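About Haslam

Small office fruit and snack service. Debora Bassi started it with 3 baskets and a borrowed van. Now up to 40 offices.

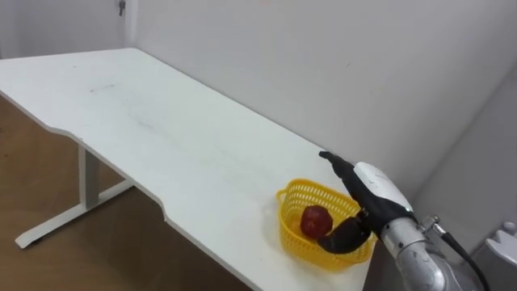 Red apple, yellow basket, white desk.

We bring the fruit, restock the fridge, wipe the shelves - thats the whole job. Orders in by 9 please.
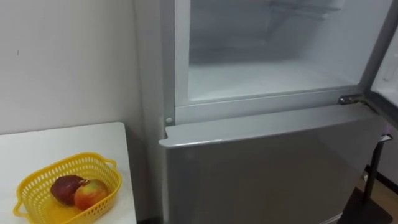

Fruit basket on the table by the fridge.

Sandra Haworth does routes, Wayne Hulme does billing.

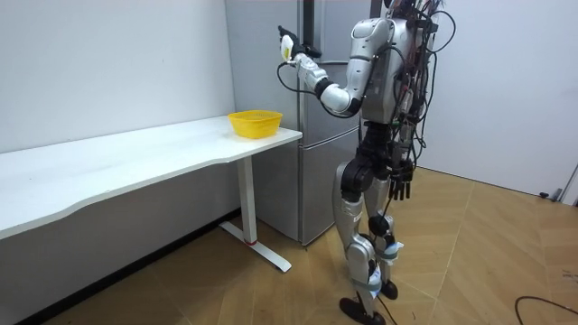
New offices from November - ask for Sandra, she'll recieve your list and call back.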